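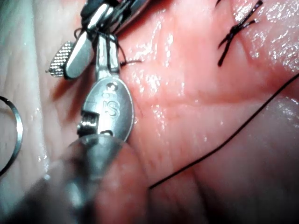
**Thread tail lengths, again**

**tuva_sj** · Monday

I cut my thread too long. I know I cut it too long. Every time I do it anyway, and by the second throw there's black thread looped round the instrument up by the joint, where it does no good to anybody, and I'm knitting. What does everyone else cut to for a plain interrupted stitch?

**kjell_l**

Shorter than you're cutting it.

**Vulwood80**

Kjell, ever the poet. Tuva, it isn't the length. You're making your loops too far up. Wrap close to the tips, keep the jaws shut while you wrap, and the loops will slide off the end as they should. I used long thread for years and only felt stupid on weekdays.

**embla.b**

Disagree with Vulwood. Loops creep up the shaft when there's slack, and there's slack when there's too much thread. I trim to a hand's width for practice and I leave a stubby short end. If the short end is long enough to wander off, it will.

**Vulwood80**

And if it's too stubby it pulls straight back through on the first throw and you get to start again.

**embla.b**

Then don't haul on it like a church bell.

**tuva_sj**

Both of you are describing my Monday.

**q_lefevre**

What are you tying with? Silk behaves itself for me. The cheap nylon remembers the packet it came in and will go on remembering it until the sun burns out. A gentle pull along the length before you start takes some of the curl out.

**tuva_sj**

No idea, the label came off the reel. It's black and it hates me.

**q_lefevre**

Nylon, then.

**kjell_l**

Could be silk and she's cutting it too long.

**tuva_sj**

Right. Going to try Embla's length with Vulwood's wrapping and see which of you gets the blame. The last knot took me 2 goes and a word my mother doesn't know I know.

**embla.b**

Square it before you trim it, please. I've seen your grannies.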